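Home Projects Student Reports Lab Notes About Contact

Two Grippers, One Scoop: What We Learned Feeding an Imaginary Dog

Project report by Fernanda Abreu, with Miłosz Głowacki and Hiba Darwish
Kiltley student workshop, 29 September 2024

14 shares 3 comments

When our supervisor, Martim Prata, asked us in the first week what we wanted to do with the small arm in the corner of the workshop, we had a long list, and most of it was far too ambitious. Miłosz wanted to fold shirts. I wanted to water plants. Hiba, who has more sense than the two of us put together, asked whether the arm could pick up a spoon and keep what was in it from going all over the floor. We tried it that same afternoon with a tablespoon and some rice, and it could not, and so we had our project.

Over the following weeks the spoon became a metal scoop and the rice became dog food. Dog food is a lovely thing to work with if you are a beginner. The pieces are big enough to pick up by hand afterward, it doesn't stick to much, and it rolls just enough to punish you when you tip the scoop too early. It also gave us a task that anybody could understand when we explained it at dinner: take food from here, put it in the bowl over there, don't spill.

What we compared

We had two grippers that fit the same wrist. The first was the Drernell, a parallel gripper with two flat fingers that slide toward each other. It came with the arm and everyone in the workshop knows it. The second was the Vindska, which has curved fingers with soft pads and closes more like a hand around a broomstick. Ronaldo Camargo, who looks after the equipment, let us have it until December on the condition that we wrote down every problem we ran into, which we did, at some length.

We kept everything else the same as far as we could. Same arm, same scoop, same table, same wrist camera, and the same way of driving it, with one of us moving a hand controller and the arm following along. Each of us drove both grippers. We swapped the order from one session to the next so that one gripper would not always get the tired driver (Hiba's idea again).

I should say something about the controllers, as they took up more of our time than we had planned. We started with a game pad, which was a mistake, though a fun one. You can move the arm up and down with one thumb and side to side with the other, but scooping needs you to go forward, down and tilt all at the same moment, and none of us could do that without looking at our hands. After the first few sessions we switched to the Marinho handle, a sort of free-moving grip that you hold in the air and turn the way you want the wrist to turn. It felt natural almost right away. All the results in this report come from the Marinho handle. The game pad results are in the appendix to our printed copy and they are not pretty.

How a run went

A run began with the scoop already in the gripper. The driver brought it to the food, pushed in, leveled it, lifted, carried it across to the empty bowl and tipped it out. We called a run clean if nothing landed on the table and the scoop had not turned in the fingers by the end. We called it messy if food got out but the scoop stayed put, and failed if the scoop slipped, turned or fell.

Choosing those three words took an entire meeting. Miłosz felt that one piece on the table should still be clean, and I agreed with him for a while, until we noticed that we were each deciding what "one piece" meant depending on who was driving! So one piece made it messy, and that was that.

We did 100 runs with each gripper that we count in the results. Before those there was a good deal of practice that we don't count, and we are glad we did it, as our first runs with either gripper were mostly a test of our own nerves.

Results

With the Drernell, 66 of the 100 runs were clean. With the Vindska it was 77. That is a difference of 11 runs, and we want to be careful with it. It is enough for us to prefer the Vindska for this job, and not enough for us to tell you that it is the better gripper in general. With three drivers and one scoop you can only say so much.

The more interesting part, to my mind, was the way each one went wrong. When the Drernell failed, it was nearly always the same thing: the scoop turned in the fingers at the moment it pushed into the food. Flat fingers on a rounded handle touch along two thin lines, and when the lip of the scoop meets some resistance the whole thing wants to roll. You could watch it begin on the wrist camera, a slow little twist, and if you were quick you could back off and save it. Closing harder helped a bit, but then the motor got warm and Ronaldo got worried.

The Vindska hardly ever let the scoop turn. What it did instead was give. The soft pads let the scoop nod up and down slightly, so that when you stopped the arm after the carry, the scoop kept moving for a moment and a piece or two hopped over the side. Most of its bad runs were therefore messy ones, and they got fewer as we learned to slow down before stopping and not after. Hiba was the best at this by a long way. She drives the arm as if it were carrying soup.

On the camera

We had planned a proper comparison of two camera positions and ran out of time for it, but we did learn a few things worth passing on to next year's group. The wrist camera is wonderful for the last part of the reach, when you want to know whether the lip of the scoop is in the food or only resting on top of it. It is much less useful during the carry, because things leave the view just when you want them. More than once the bowl we were aiming for was in plain sight and the thing we were scooping with was half out of the picture, and the driver simply had to trust the hand.

Shiny things gave us trouble too. A metal scoop under a ceiling light makes a bright patch that slides along it as the wrist turns, and Miłosz's little program for finding the edge of the scoop kept finding the edge of the light. He spent many evenings on this. In the end we drove by eye, and his program was only used to save the pictures, of which it saved 1,037 before the disk filled up. (He would like it known that the saving part worked perfectly.)

Patterned surfaces were the other surprise. On a plain table a person can spot a spilled piece on the screen at once. On a busy, veined surface you look for it twice, and we got into the habit of checking the table itself at the end of each run with our own eyes before writing anything down. I would recommend this to anyone. A few of our early practice runs had been marked clean from the screen and were nothing of the kind.

Things that went wrong that had nothing to do with grippers

The cable for the Vindska is a little too short, and at the far end of the reach it pulls. We lost an afternoon thinking the arm had a fault. If you borrow it, loop the cable over the elbow and tape it there, with some slack.

We also found that the height of the food matters far more than we expected. A full bowl is easy and a nearly empty one is hard, because the scoop starts scraping the bottom and the force goes straight into the fingers. We began topping up after every few runs to keep things fair, and I think if we had not done that the Drernell's score would have been a good deal worse. Somebody should try it on purpose, with the bowl run down to the last handful, and see which gripper copes.

And we dropped the arm's own settings twice by switching off at the wall. Please don't do that. There is a button.

What we would do next

If we had another term, I would start with the handle and leave the grippers alone. A strip of rubber on the scoop, or a handle with two flat sides, might give the Drernell most of what it was missing for almost no money. Hiba would like to test pouring into narrower bowls. Miłosz still wants to fold shirts, and has already asked Ronaldo about it.

We would also bring in drivers who had never seen the arm. All three of us got better as the weeks went by - me most of all, having started out the worst - and although we mixed the order of the grippers, I can't swear that our own learning isn't hiding somewhere in those numbers. A handful of fresh people doing a short session each would tell us a lot.

Our warm thanks to Martim, who read two drafts of this and was kind about the first, and to Ronaldo for the loan, the tape and the patience. The run sheets are in the blue folder on the shelf by the door, and anyone who wants to argue with our scoring is welcome to them.

3 comments

Tomas_b: Nice write-up. Did you try wrapping the handle in anything for the flat fingers? We used bicycle tape on a ladle and it stopped rolling almost completely.

Hiba Darwish: We didn't, but we talked about it a lot! Bicycle tape is a good thought, I'll pass it on to whoever takes over the scoop.

gretel: My dog would like to volunteer as the fourth member of the team. She'd take care of the messy runs for you. 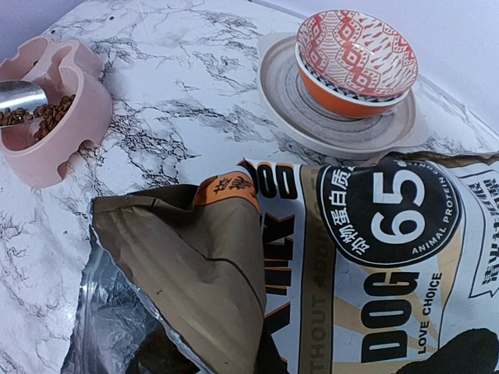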